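This page answers questions that come often about the two-arm table cell, which we call Drokura. It is written for the people who set up the cell in the morning and who look after its cables and grippers. If your question is missing, please write to Haziq Tarigan and I will add it.

## Before you start

**In which order do I switch the things on?**

First the control computer, then the left arm, then the right arm. Wait until the first arm shows "ready" before you switch on the second. If both start together, the left one sometimes gets no address and you must begin again.

**Do I need to do the zero position every day?**

No. The zero position is stored. Do it again only when a wrist part was taken off, or when the log shows error 596.

**What is allowed on the table?**

The object for the task, and a plate or tray under it if the task asks for one. Other objects can stay at the far edge, if neither arm has to go there. Please ask Nabila Tjoa before you place something heavy on the seam of the tabletop.

## Cables

**How must the wrist cable be laid?**

The cable leaves the connector at the wrist bracket, goes over the wrist and makes a loop at the forearm, and there it is held with a strap. The loop is important. Without it the plug takes all the pull when the wrist turns, and we have already changed two plugs for this reason.
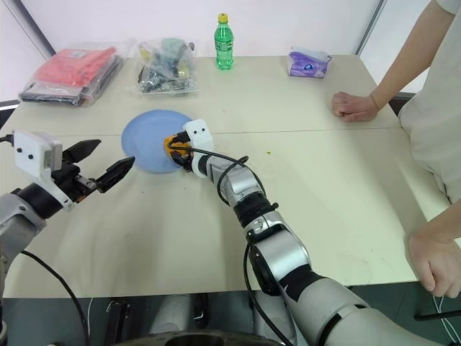
*Right arm lowered to the plate, with the cable loop strapped at the forearm. Left gripper open.*

**How large should the loop be?**

Large enough that you can turn the wrist by hand to both end positions and the cable never becomes tight. Not so large that it can touch the table when the arm is low. Test it with the arm power off.

**Can I use a plastic cable tie in place of the strap?**

Please don't. A tie cuts into the cable cover after some weeks. Spare straps are in the drawer with the label Ravn.

**One arm stops and the log says "link lost". What now?**

1. Press the stop button and wait until both arms are still.
2. Check the plug at the wrist. It should not move when you push it lightly with a finger.
3. Look along the cable for a sharp bend, mostly near the elbow.
4. Start only this arm again. The other one can stay on.

If it happens a second time on the same day, change the cable. The part number is 1063.

## Grippers

**How often do I clean the fingers?**

After every 3000 grips, or earlier if the task uses soft or sticky objects. Use a cloth with a little water. Alcohol makes the finger surface hard, so we do not use it any more.

**The gripper closes, but the object slips out. Is the motor weak?**

Usually it is the finger screws. Tighten them by hand with the short key, then try again with the force set to 5. If it still slips, compare with the other gripper before you order anything.

**Why does the gripper press on the plate when it should only take the object?**

Then the plate height in the program is wrong. Measure it again with the plate you really use. Chrysanthi Karagiannis keeps the list of heights, and she would like to know when you bring a new plate.

## People at the table

**May I stand beside the table when the arms are on?**

Yes, on the right side, when the speed is set to slow. Know where the stop button is before you begin. For any work on the wrist or the fingers, the arm power must be off.

**Who do I call when something is broken?**

For cables and plugs, Nabila. For the program and the zero position, me. The next full service by Anotby is planned for August, so please write small faults in the cell book until then.

*Haziq Tarigan. Last changed on Tuesday, February 23, 2021*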